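Surplus & Milsurp Talk > Cleaning, Parts and Repair
Thread: Stalleveo recoil spring kit, anybody measured one?

boltface_ohio
Has anyone here put a Stalleveo spring kit in an old service pistol and then checked it with a gauge? The shop in Tandcombe wants good money for them and the guy behind the counter told me they are "rated for 1,000 rounds before you notice a thing." Rated by who? The package has no test data and no wire size, just a color dot on the end of the spring. My pistol throws brass a long way and I assume the old spring is tired, but I would like a little more than a color dot before I spend anything.

greasegun_gus
I've run one in mine for two seasons. Works great. Brass lands in a nice pile now and the slide doesn't hammer anymore. You guys overthink this stuff.

boltface_ohio
Works great compared to what, though? Did you weigh the old one before you pulled it? I'm not trying to be rude. Any fresh spring is going to feel better than one that's been squashed in there since before my dad was born. 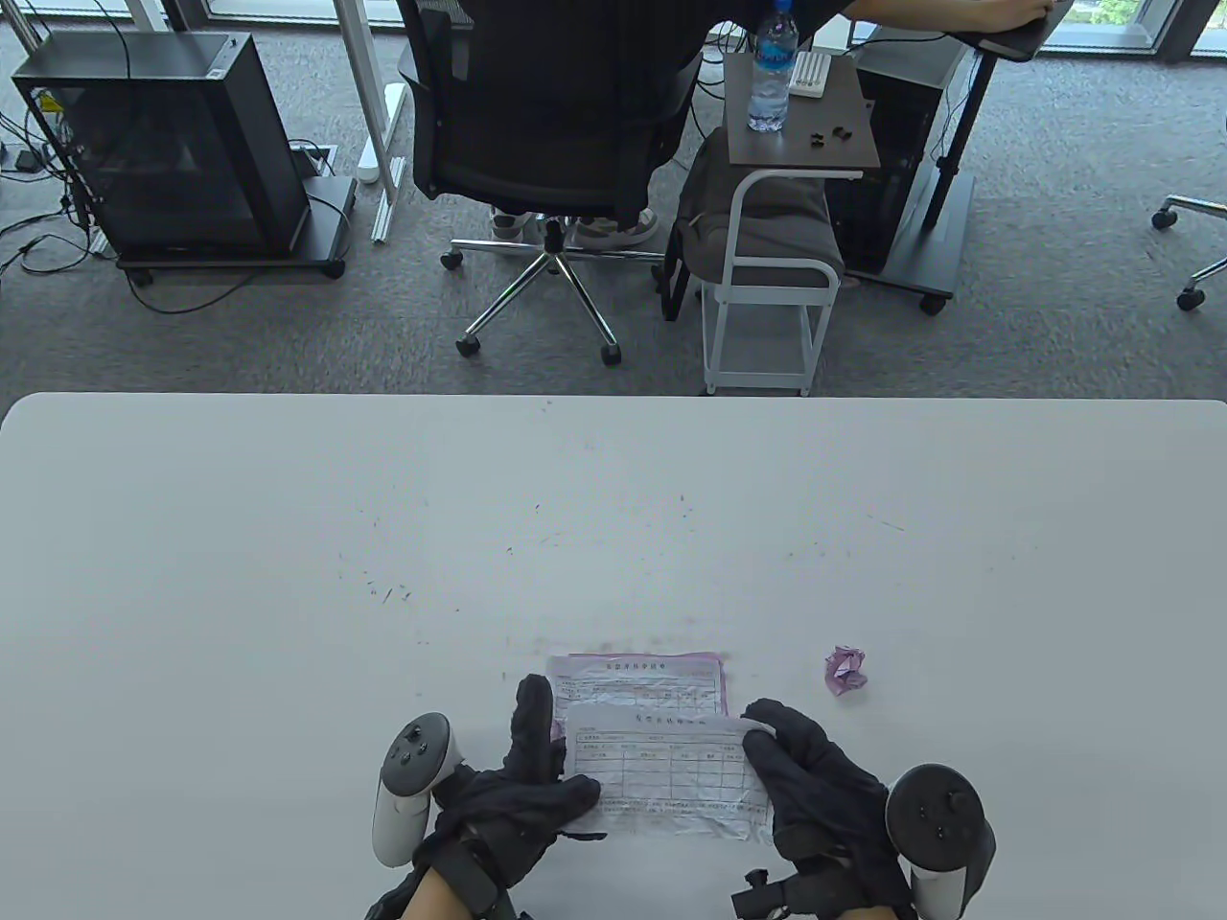

And the brass pile doesn't tell me much either. Change your ammo or your grip and the pile moves. What I want is a number for the spring at full compression, and then the same number again after it's been shot a while.

greasegun_gus
No I didn't weigh it. I shot it. That's what it's for.

pond_lilly
I did weigh mine, for whatever it's worth. Trigger scale, a dowel and a piece of pipe, so don't expect lab work. The Stalleveo came out 2 pounds lighter than what was printed on the card. I tried it three times and got the same answer every time. Then I put in a Cao spring at the same advertised weight and that one was dead on. Same rig, same afternoon, same me.

ramrod77
One spring out of one package. I wouldn't hang a company over it. Your dowel could be rubbing on the pipe.

pond_lilly
Could be, but then it should have rubbed with the Cao too.

ramrod77
Not if the coils are a different diameter. A fat spring drags, a skinny one doesn't. Put calipers on both and come back.
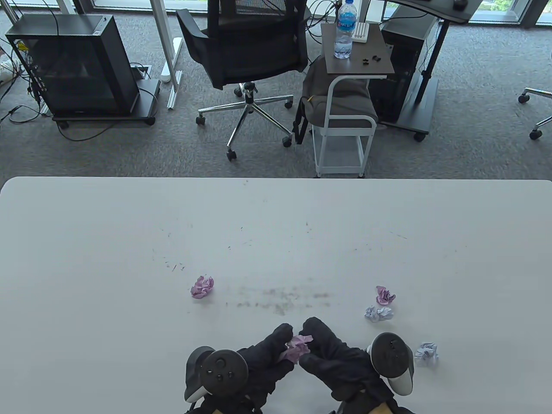
dusty_holster
New to this so excuse me if it's been covered. Can I tell a recoil spring is worn out just by measuring how long it is?

pond_lilly
Length gives you a hint and not much more. Most springs take a set in the first few magazines and get a bit shorter, then they stay there for a long time. If yours is a lot shorter than a new one of the same make, replace it. If it's only a little shorter, you can't tell much until you weigh it.

dusty_holster
OK thanks. I only have the one that came in the gun so I have nothing to compare it to. Guess I'm buying a spring just to find out if I need a spring.

boltface_ohio
Welcome to the hobby. And don't go by the lengths people post in forums (yes, including this one) unless they say which spring and which maker. I found four different "correct" lengths for my pistol and two of those posts looked like they were copied off each other.

oldcrank_reloads
I have to disagree with the Cao love. I bought Cao twice. The first one was fine. The second had a rough cut end that chewed up my guide rod inside of 300 rounds, and when I wrote to them they asked for a receipt I'd thrown out. So "dead on" on somebody's dowel rig doesn't impress me a whole lot. Check the ends before you install it.

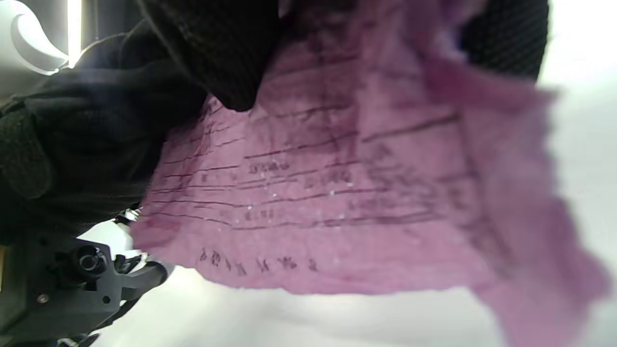
Stoning the end takes five minutes with a fine stone and a little oil. I do it to every spring now no matter who made it. Should I have to at that price? No. But I'm tired of buying guide rods.

greasegun_gus
So now the good one is bad and the bad one is fine. Like I said, overthinking.

oldcrank_reloads
I never said the Stalleveo was fine. I've never owned one. I said I don't trust either of them out of the package.

pond_lilly
Fair enough on the ends. I looked at mine with a loupe tonight and the Cao has a small burr on one side. The Stalleveo is smooth. Still 2 pounds light.

ramrod77
Calipers?

pond_lilly
Battery is dead. Tomorrow.

boltface_ohio
I asked the Tandcombe shop if they'd open a package and let me weigh one at the counter. They said no, once it's open it's sold. He did offer to knock a bit off if I bought two. I also asked where the 1,000 round figure came from and he said "the rep." That's about what I expected.

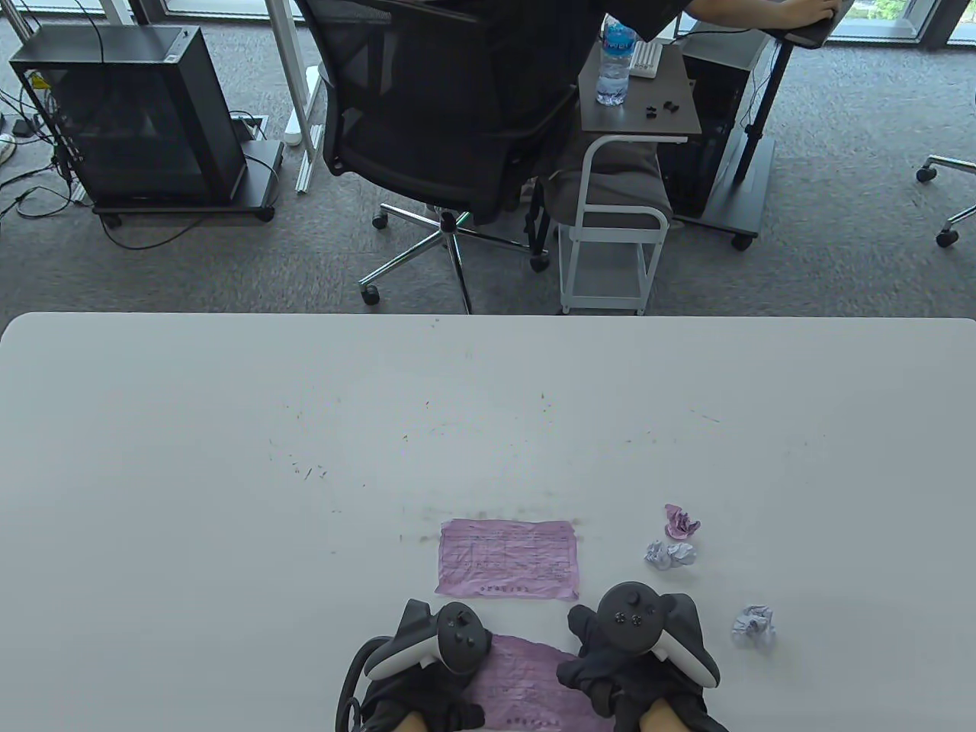
Photo courtesy of Dasska

So I'm still where I started, only now I trust the card less. I may just order plain spring stock and cut my own. Before anyone yells, I know, cut long and test, take half a coil at a time, and don't go lighter than the original.

oldcrank_reloads
Wouldn't do it. Cutting a coil makes what's left stiffer per inch but you lose preload. Half the jams I've been asked to look at had a home-cut spring in them.

boltface_ohio
Half of how many?

oldcrank_reloads
Enough.

ramrod77
I'll side with him on that one. Buy the right weight, shoot 50 through it, and see if it locks back on the last round with your weakest ammo. If it does, and it closes all the way on a fresh magazine, leave it alone.

boltface_ohio
That tells me it runs. It doesn't tell me whether it's beating up the frame, and that's the part I can't fix at home.

pond_lilly
Calipers are going again. Outside diameter is the same on both to the last digit I can read, so I don't think it's drag. I'm going to try it without the pipe next, just the dowel, and I'll post both sets.

ramrod77
All right, that's better than I figured. Post the wire diameter too if you get a chance.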